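# Mokus: Household Toy Play Notes

Mokus is a text dataset of short notes kept by parents of preschool children. Each note records one stretch of play at home: what the child picked up, how long it held their attention, who joined in, and where the toy ended up. The notes cover one winter holiday season and the months after it, ending in July.

## Contents

- 599 notes, one per line, in `notes.jsonl`
- 87 toy entries in `toys.csv`
- 6 age bands in `bands.csv`
- Household settings in `homes.csv`

Each note has an ID, a household code, an age band, a toy ID, a start time rounded to the quarter hour, a length in minutes, and free text of up to 200 words. Notes with no toy ID describe play with household things such as boxes, pans, cushions or keys. These were kept in the set. Dropping them would have removed most of the notes for the youngest band.

## How the notes were written

Parents wrote notes in Zudura, a plain web form that works on a phone. The form asks for the toy first and the text last. An earlier version had the text first, and many entries were left without a toy ID. Notes from that version carry `form: 1` and should be treated with care when counting toys.

Writers were asked to finish a note the same evening. The field `late` is set to true when a note was saved the next day or after. Late notes are shorter and more often mention only the end of play — tidying up, an argument over turns, bedtime.
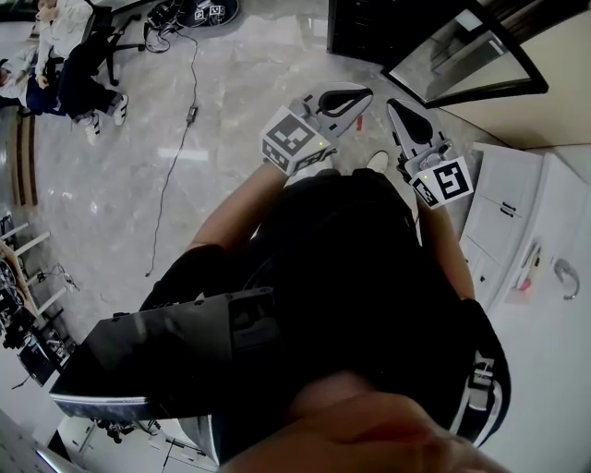
*Two hand-held grippers with marker cubes, seen from above.*

## Toy entries

Toys are grouped by kind, with no maker or model names. A dragon figure, a horse figure and a robot figure are all `figure`. Train track and loose train cars have separate entries, as children in several homes used one without the other. Gifts received during the holiday season have `gift: yes`. The field is blank, not `no`, when the parent did not say.

## Cleaning

Names of children, relatives, pets and schools were replaced with tags such as `[CHILD]` and `[PET]`. Replacement was done by hand after a first pass with the Shboul script in `tools/`. Spelling was left as written, including children's words quoted by parents. Line breaks inside a note were turned into single spaces.

## Known problems

- Weekend mornings are covered far better than weekday mornings.
- Two siblings in one home may share a note. In that case the age band is that of the older child.
- Play length is a parent's guess and tends to fall on 10, 15 or 30 minutes.
- Outdoor play is thin before spring.

The set should not be used to judge whether a child's play is typical for their age. It has no such measure — and the homes were not chosen to stand for any wider group.

## Changes

1.1: fixed swapped age bands in two homes, added `late`.
1.0: first release.

Grirnasico Home Data | Contact: use the form on the project page | Back to top

This site uses cookies to remember your settings. Accept | Decline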